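Chapter 4
Learning from Hands

Folding a shirt feels easy until you try to write down the rules. Where do you grab it? How hard do you pull? Cloth never lands the same way twice, so a learning system needs examples, and lots of them. In this chapter we gather our own!
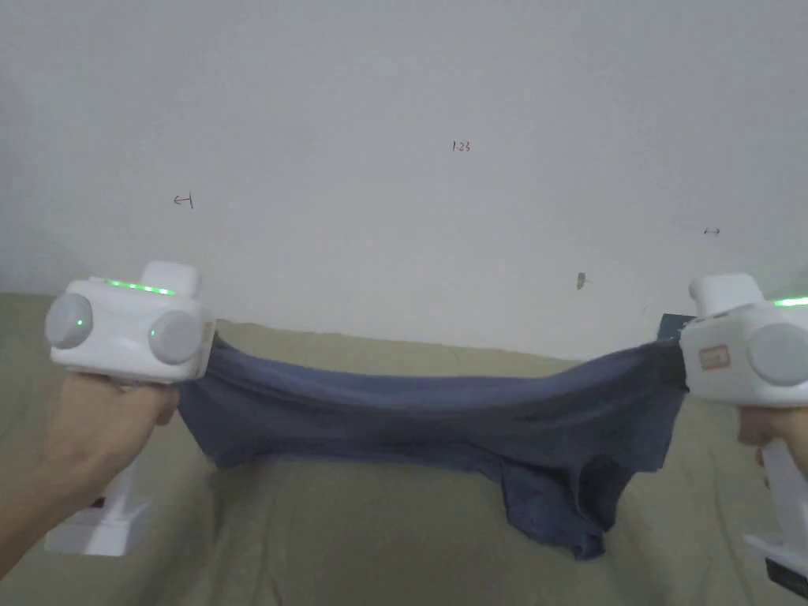

Figure 4.1 Holding a garment between two hand-held grippers.

The Stosotach set, which we use through Chapter 6, holds 4,000 short examples. Each one is a person doing a small job with the same kind of fingers a robot would have. Look at where the fingers are in relation to the cloth — that is what the system has to learn from.
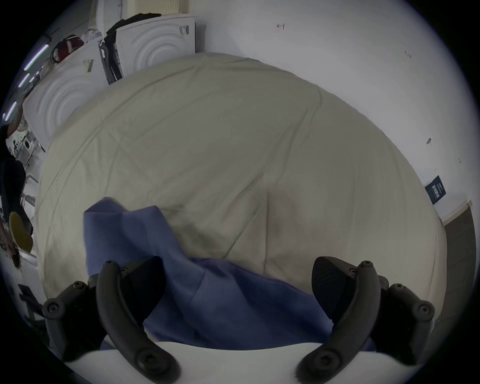
Figure 4.2 A gripper's view of a blue cloth.

A good example has a clear start and a clear end. Leave the recorder on Standby between tries, and keep the clumsy tries too, marked as such. They are some of the most useful data you will own.
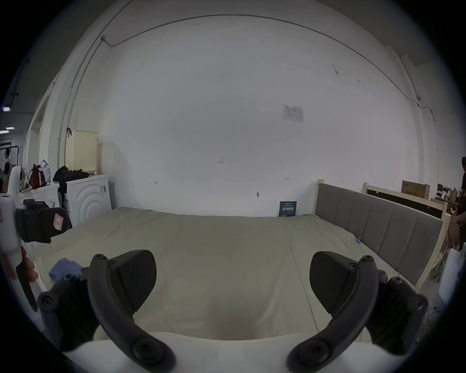
Why not repeat one perfect fold 177 times?
The system would learn that one fold and get lost as soon as the cloth landed differently.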